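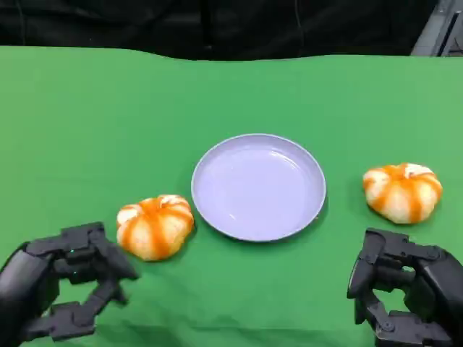

How to Freeze Leftover Soup in Single Portions

Filippos Athanasiadis

You need a pot of cooked soup, a ladle, a muffin pan and freezer bags. Leave out pasta and potatoes if you can. They go soft once thawed and are better added later.

Step 1. Cool the soup

Take the pot off the stove and ladle the soup into shallow dishes so it cools faster. Stir it once or twice. Put it in the refrigerator within 2 hours of cooking.

Step 2. Fill the pan

Spoon the cold soup into the cups and stop a little short of the rim. Set the pan level in the freezer overnight.
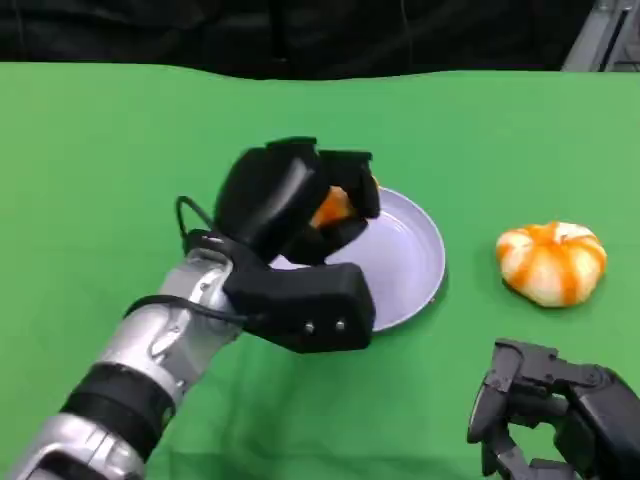 Step 3. Bag and label

Let the pan stand on the counter for a few minutes, then twist the blocks out with a butter knife. Bag them, press out the air and write the month on the bag. Mine say August at the moment.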